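The Arancibia

Short fiction
January 30, 2023 | By the Fiction Desk
Print | E-mail
2 comments

My brother wanted to sell the boat before the funeral. I said we should at least wait until after it, and he agreed, and then he put the advert up anyway.

The boat was called the Arancibia. Our father had bought her with that name already painted on and had never found out what it meant. He kept her on a mud berth at Skastemstead, where the river goes wide and the tide leaves everything sitting on its belly twice a day. In forty years of owning her he took her out past the bar perhaps a dozen times. Mostly he sat in her and drank tea.

A man rang from Hendeleck the morning after the service. He said he would give us 300 pounds if she floated. My brother told him she floated. When he had put the phone down he asked me whether she did.

"She did in June," I said.

We drove down together to find out. It rained as far as the Jonon turning and then stopped. My brother talked about the house, and what the roof would cost, and whether the carpets were worth lifting. I had the key to the cabin in my coat pocket, on a cork, and I kept hold of it all the way.

The tide was out when we got there. The berth was at the end of a line of planks, and the planks were slippery, so we went along them slowly with our arms out. I was sixty-one and he was fifty-eight. A woman mending something on the next boat watched us come and did not say hello until we were safely on deck.

"You'll be the children," she said.

I said we were. She said she was sorry, and that he had owed her a gas bottle, but that we were not to worry about it. My brother got out his wallet. She shook her head and went below. 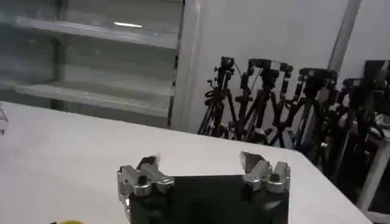 Two metal fingers, held apart.

The cabin smelled of paraffin and wet rope. It was tidier than the house had been. He had a shelf with a lip on it for his mug, a hook for his cap, and a row of jars with their lids screwed to the underside of another shelf so that the jars hung down. The jars held shackles, split pins and brass screws. One of them held sugar.

I opened the locker under the bunk and found 2 life jackets, both very small. They were orange once. Our names were on the collars in my mother's handwriting, in the ink she used for school clothes.

"He said he'd thrown those out," my brother said.

"When?"

"When I asked him for them. For the boys."

He sat down on the bunk with his own jacket on his knees. His sons are grown up now and one of them lives abroad. I don't think either of them ever came to Skastemstead. My brother and our father did not speak for most of those years, over a loan, and then they did speak, but carefully, and never about anything that floated.

I put the kettle on, there being nothing else to do until the water came. The stove lit at the first match. We had the tea black, with sugar from the jar.

It is hard to say when a boat starts to float. You expect a moment and there isn't one. The mud went dark, then shiny, and the channel spread out and came round behind us. The ropes moved a little. My brother was telling me about the man who had quoted for the roof, and he stopped halfway through a sentence and looked at his mug. The tea had tilted, and then it tilted back.

"Well, that's that," he said. "She floats."

We lifted the boards and had a look underneath. There was some water in there, but there always had been. He pumped it out while I held the torch. He was better at it than I expected. He had been shown how as a boy, the same as I had.

The man from Hendeleck rang again while we were still down there. My brother took the phone out on deck. I washed the mugs and dried them and put my father's back behind its lip. I could hear my brother walking up and down, which on the Arancibia is 2 steps each way.

When he came back in he said, "I told him she leaks."

"She does leak."

"That's what I told him."

He hung the small jacket on the hook, on top of the cap. Then he went through the jars until he found a screw he liked the look of, and asked me to hold the torch again - the hinge on the hatch had been loose, he said, since before he was married.

We couldn't leave until the water went down off the planks, and by then it was dark. I shouted across to the next boat and asked what size of gas bottle it was.

Print | E-mail | Shared 2 times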